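Applies to all incoming loans and gifts of printed ephemera at the Stondberg Study Collection. Revised in August by Annelies Postma, Collections Office.

# How to Sort and House a Gift of Small Printed Items

This guide explains how staff and student assistants prepare small printed items for storage. It covers postcards, trade cards, tickets, bookmarks, labels and similar pieces up to the size of a standard postcard. Posters, maps and bound items are handled under separate guides, which may be requested from the Collections Office.

Please read the whole guide before opening a box. A typical gift holds some 300 items, and decisions made in the first hour affect all later work.

## Before You Begin

Confirm that the gift has a signed transfer form and an accession number. If either is missing, return the box to the intake shelf and notify Kosmas Sotiropoulos. Items without an accession number may not be sorted, even provisionally.

You will need:

- clean, dry hands (gloves are required only for photographs)
- soft pencils, grade 2B
- shallow trays for sorting
- polyester sleeves in the two standard sizes
- acid-free folders and one document box
- the intake sheet for the gift

Food, drink and ink pens are not permitted in the sorting area at any time.

## Step 1: Record the Original Order

Donors often keep their items in an order that carries meaning. A run of tickets may follow a family trip, or cards may be grouped by the person who sent them. Before removing anything, note on the intake sheet how the items are arranged, including any envelopes, rubber bands or handwritten dividers. Copy the wording of dividers exactly, with the original spelling.

Remove rubber bands and metal clips once the order has been noted. If a band has stuck to the paper, leave it in place and set the item aside for Ginevra Sala in Conservation.

## Step 2: Sort by Format

Work with one small group at a time and complete it before taking the next. Items should lie flat and should not overlap the edge of a tray. Sort first by format and only then by subject. Assistants who begin with subject tend to create many small groups that must later be merged.

A card that carries both a picture and commercial information, such as a logo or barcode, is classed as a printed card with trade marking. Enter it under the code PC-T. The barcode number need not be copied unless the item has no title.
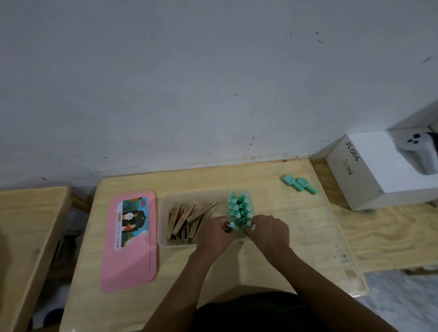

## Step 3: Check Condition

Examine both sides of each item under even light. Use the following terms and no others:

1. **Good:** no loss, no tears, surface marks only.
2. **Fair:** creases, small tears or fading that do not affect the text.
3. **Poor:** loss of paper, active flaking, mold or adhesive damage.

Items rated Poor are placed in a separate folder and are not sleeved. Where mold is suspected, close the folder, wash your hands and inform Conservation before continuing.

## Step 4: Number and Sleeve

Write the item number lightly in pencil on the back, in the lower left corner. Do not write on glossy or coated surfaces; number the sleeve label instead. Place one item in each sleeve. Two items placed back to back in one sleeve will be returned for correction.

Sleeved items go upright into folders, with no more than 77 to a box. Boxes filled beyond this limit bend the lower corners and are difficult to lift from the upper shelves.

## Step 5: Complete the Intake Sheet

Enter the number of items, the format codes and the condition totals. Sign the sheet and leave it in the tray outside the Collections Office before 4 p.m. Kai Kohlhase enters the sheets into the catalog and will return any that are incomplete.

## Duplicates and Unwanted Items

No item may be discarded during sorting. Possible duplicates are kept together in a marked folder and reviewed twice a year. Under the Mitsotakis-Vlachou gift agreement, duplicates from that donor are offered back to the family first, and they should be marked "MV" on the folder tab.

Questions about donor agreements should be addressed to Loukia Zacharopoulos.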